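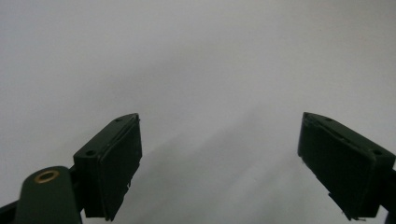
Figure 3. View from the hand-held gripper with the fingers open over a plain pale surface. A brass ring insert is visible in the arm at lower left.

4.2 Open-day demonstration

The second set of recordings was made in January during an open day at the Prullarell workshop. Visitors were invited to use the hand-held gripper at a single table, under the supervision of one of the authors. The aim was to find out how people with no training would handle the tool, and whether their recordings could be used alongside those of the trained operators described in Section 4.1.

Each visitor was given a short spoken introduction by Tineke De Haan and one practice attempt, which was not recorded. The task was to pick up a small part, move it to a tray and let go of it. Seven part types were used, all taken from the Umine set. Visitors were told to start and finish each attempt with the fingers fully open and clear of any part, as in Figure 3. This open position marks the boundary between attempts and is used by the segmentation step in Section 5.

In total, 40 visitors took part and 404 attempts were recorded. There was no fixed number of attempts per person. Some visitors stopped after two or three, while others stayed until the next person asked for a turn. We did not balance the data afterwards, so the more persistent visitors are over-represented.

Two departures from the trained-operator protocol should be noted. First, visitors often closed the fingers before the tool had stopped moving. Trained operators paused above the part and then closed. The early closing made the start of the grasp harder to label, and Joris Dierckx and Nia Parri labelled these attempts separately and then compared their results. Where they disagreed, the earlier time was kept. Second, many visitors did not return to the open position between attempts unless reminded. Those recordings were split by hand.

The room lighting was left as it was for the event. Shadows from the fingers can fall on the work surface between the pads, as in Figure 3, and the dark pads offer little contrast within themselves. An early version of the finger detector, which relied on pad texture, performed poorly on the open-day recordings. The version reported here uses the outer outline of each finger, which stands out more clearly against a pale background.

Batteries were changed at noon by Bart Vanhove. The clock on the recorder was reset during the change, and the afternoon files carry a constant offset of up to 40 seconds. The offset was corrected before analysis using the sign-in sheet and the first attempt after the break.

Visitors were not asked for their age or occupation. Comments were written down by Roman Kaczmarczyk when offered. The most common concerned the weight of the tool and the effort needed to hold the fingers closed during the move to the tray. Both points were passed on to Kotier for the next revision of the handle.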